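Spoons and Chopsticks: Who Does What?

A kids' page from Cluvitus, the stuff-around-you site

Ever wonder why we need more than one thing to eat with? Fingers work. Kind of. Not for soup though!

So people made tools. Spoons, chopsticks, forks. Today it's the wooden ones. Quick tour, let's go.

First up, the spoon. A spoon is a tiny bowl on a stick. Really, that's all it is. The bowl holds the food, the stick keeps your hand out of it. Good for soup, rice, cereal, beans, anything that runs away.

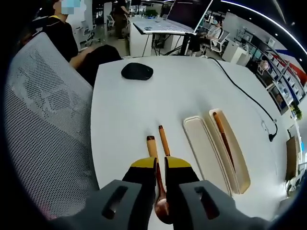

Wood is a nice thing to make a spoon from. Heat moves through wood slowly, so the handle stays comfy even when the soup is hot. Metal spoon in hot soup? Ouch, sometimes. And wood can be dark or pale or both on one spoon, like the one with the reddish-brown bowl and the pale handle. The round bowl is the end that does the work. A flat one would be a terrible spoon. Try eating soup off a ruler. (Don't.)

Next, chopsticks. Two sticks, one hand. Looks like magic, it's just practice.

How to hold them:

Bottom stick goes in the crook of your thumb. It stays still. Always still!

Top stick is held like a pencil. That one moves.

Open, close, open, close. Like a beak.

Start with something big and soft. A marshmallow is good. Then a grape (slippery). Then one single bean, if your feeling brave. We gave 16 kids at Prarkotum School a bowl of beans each and one of them moved 67 in a row. Wow.

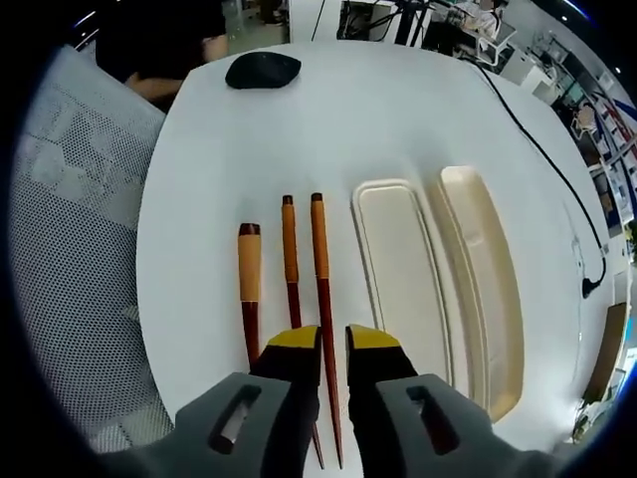 Chopsticks come in pairs, so before you eat you have to find two that match. Same length, same thickness. Stand them up next to each other with the tips down and look at the tops. One higher then the other? Keep looking. A mixed-up pair still works but it wobbles, and wobbly means beans on the floor.

Thin end for the food, thick end for your hand. Easy to forget.

Now, where do they live? In a drawer, in a jar, or in a long box. A long box is great for lunch at school. Spoon in, chopsticks in, lid on, into the bag. No crumbs on the spoon. No pencil shavings on it either, yuck.

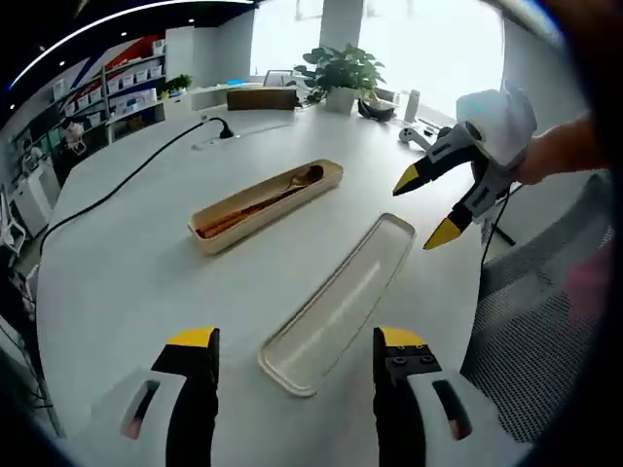

Spoon in its long box. The empty piece looks like the lid.

Washing up! Wood doesn't like long baths. If it soaks too long it can swell up and crack. So: warm water, bit of soap, quick rinse, wipe with a towel. Then let it dry all the way in the air before the lid goes on. Shut a wet spoon in a box and it'll smell funny by tomorrow.

Words to know

Utensil: a tool you use with your hands, like for eating or cooking.
Rim: the raised edge that goes around a tray or a bowl.
Grain: the lines you can see in wood.

Try it at home: ask a grown-up for a wooden spoon and a metal one. Put both in a mug of warm water, wait 2 minutes, feel the handles. Which one got warmer? Write it down.

Next page: Forks, and why they have gaps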